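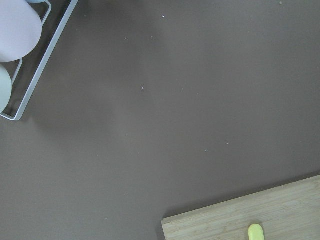 Setting up a table for cold lemon drinks takes more room than most people expect, and the questions we get are mostly about where to put things. Start with whatever takes up space and doesn't move much. A wire rack goes near a corner, like the one with the pink and pale green pieces in it, and the middle of the table stays open for cutting and pouring. The answers below cover the small drinks table we use at Stenwood, which is open to anyone who books the room.

How big a table do I need?
Long is better than deep. You want to reach everything without leaning over the cutting board. If you only have a short table, put the ice on a side table and keep the board in front of you.

Should I slice all the lemons ahead of time?
No. Slice a few to get started and leave the rest whole. Cut slices dry out at the edges, and a whole lemon keeps perfectly well on the table all afternoon. Push the slices to one end of the board so there is space to work on the next thing.

Is a plastic knife sharp enough?
For lemon slices, yes, if you saw gently and don't press straight down. We put out a yellow plastic one when children are helping. For thick or hard pieces, use a kitchen knife and do it before the guests come in.

What is the shallow bowl for?
Ends, seeds and anything else you don't want in a glass. Any wide bowl will do. Set it out empty and close to the board. 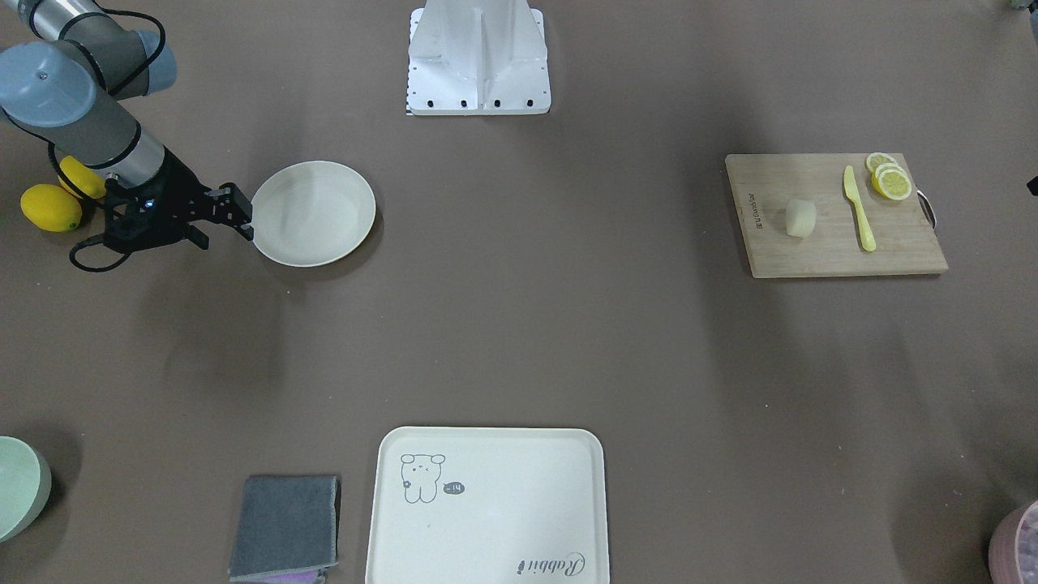

Cups, ice and tools

Stenwood Table Notes — updated 10/02/2019

Why are the cups on their sides?
A rack that holds cups on their sides lets air get in, so nothing sits in a puddle after washing. It also makes the colors easy to see when people are picking one.

Can I mix cup colors?
Please do. With light blue, yellow, pink, gray-blue, white and mint, everyone can remember which cup is theirs and you don't have to write on anything.

Are plastic ice cubes any good?
They're fine for a short event. They don't water the drink down, but they warm up faster than you'd like — keep a second batch in the freezer. Rinse them before the first use.

Where do the muddler and the lime go?
Muddler by the ice bowl, fruit toward the back. Limes and lemons can share a row. A folded cloth should be somewhere you can grab it. 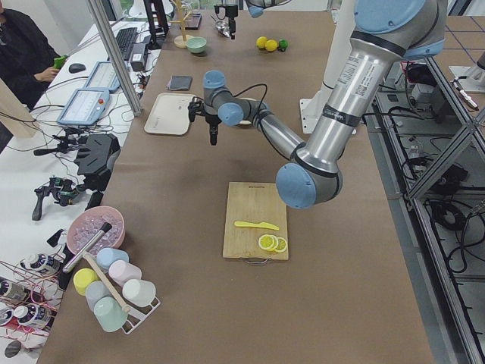 By the Stenwood Table Notes desk

Do I have to bring my own supplies?
You bring the fruit and anything you pour. The bowls, boards, cup rack and mug tree stay with the room. Put the mug tree at the far end, where sleeves won't catch on it.

How do I clean the wire rack?
Warm water, dish soap and a soft brush. Get into the rounded corners, where sugar collects. Dry it with a towel before the cups go back.
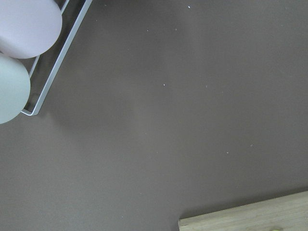
Pink and mint, side by side in the white wire rack.

What about the wooden boards?
Wash by hand, wipe, and stand them on edge to dry. Don't soak them. If a board smells of lemon the next day, leave it out a little longer.

How long can I have the room?
Bookings run in blocks of 2 hours, and setting up and washing up both count toward your time.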